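Filed under: Table & Storage / Opinion

We use cookies to remember your region and to count visits. By continuing to browse you accept this. Manage settings

Against the Matched Set

March 2023

The boxed dinner service is a poor unit of purchase for a small household, and I think it should be dropped as the default. My objection concerns arithmetic and storage. I have no view on whether matched plates look better than unmatched ones, and I notice that people who defend the set usually argue from appearance and leave the rest alone.

Take the service I bought when I moved into my current apartment, sold by Timetti as a starter range. It contained dinner plates, side plates, bowls and mugs in equal numbers. Equal numbers assume equal use. In my kitchen a bowl is used at breakfast, frequently at lunch, and at dinner whenever the food has a sauce. A side plate is used for toast. After five years the bowls had worn glazes and two chipped rims, and the side plates looked the way they did when I unpacked them.

To put a figure on this I kept a tally on the refrigerator door for 60 days. Every time an item went into the dishwasher or the sink it got a mark. The total was 416 marks for plates and bowls together, and bowls took well over half. The side plates I could have done without. I do not claim that another household would produce the same split. I claim that very few would produce an even one, and an even one is what the box supplies.

Replacement is the second problem. When a bowl from a set breaks, the owner wants that bowl, in that glaze, at that diameter. Timetti changed the foot of its bowl between my purchase and my first breakage, and the new one would not nest in the old. I ended up with two stacks where I had had one. A stack of nested bowls takes very little more shelf height than a single bowl. Two stacks take twice the footprint, and footprint is what a narrow cabinet lacks.

The alternative is to buy by shape and let color go. Choose one bowl profile and one plate diameter, confirm that each stacks on itself, and buy them as open stock in whatever finish is available. Idum sells plates this way, and so does Wakis, whose range is thicker and therefore worse on the shelf. A thick plate with a deep rim loses a surprising amount of height over a stack of eight. I would ask any manufacturer to print the stacked height of six on the label. None of the ones I have bought from does so.

The coupe shape, flat with a slight lift at the rim, is the one I recommend for plates. It accepts a dry meal and a moderately wet one. It stacks close. It can be set down with a bowl against it on a small table without the wide flange that older plates carry, and that flange is surface the diner pays for and never eats from. For bowls I prefer plain white with a smooth interior, chiefly so that residue shows up when the dishwasher has done its work badly.

Flatware is where I expect disagreement. The standard place setting gives one fork, one knife and one spoon per person, sometimes with a teaspoon. Spoons run out first in every kitchen I have lived in. They are used for eating, for tasting, for measuring coffee and for getting the last of something out of a jar. Forks run out second. Table knives hardly run out at all. I now keep spoons to knives at a ratio of 3 to 1, bought loose from Shetty, where each piece is sold singly out of a tray, and the drawer has not been empty of spoons since September.

One argument for the set deserves a proper answer, and that is price. Per piece, a boxed service is cheaper. Mine was, by a clear margin. The comparison fails once the unused pieces are removed from the count. Divide the price of the box by the pieces that get regular use and the open-stock price is lower in my case, and I suspect in most.

A second argument is that guests expect matching plates. I have served dinner on white, gray and pink plates of the same diameter and had no remark made about it. The food covers most of the surface in any event.

My advice to anyone furnishing a first kitchen is to buy four bowls, three plates and more spoons than seems sensible, then wait two months before buying anything else. Lay the pieces out on the table once before they go into the cupboard and check which ones nest.

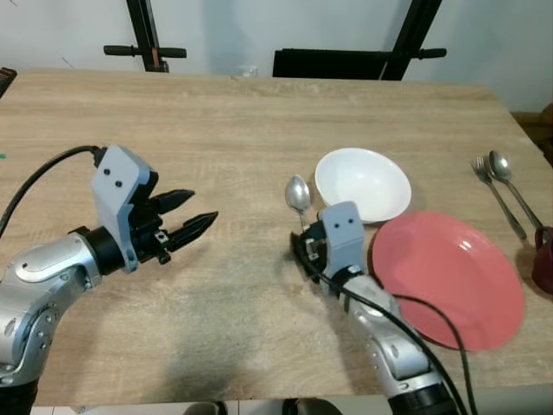 The same check is worth repeating whenever a new piece comes in. A bowl that matches in diameter can still sit high on the stack if its foot is wider, and the only reliable test is to put one inside the other before removing the price sticker.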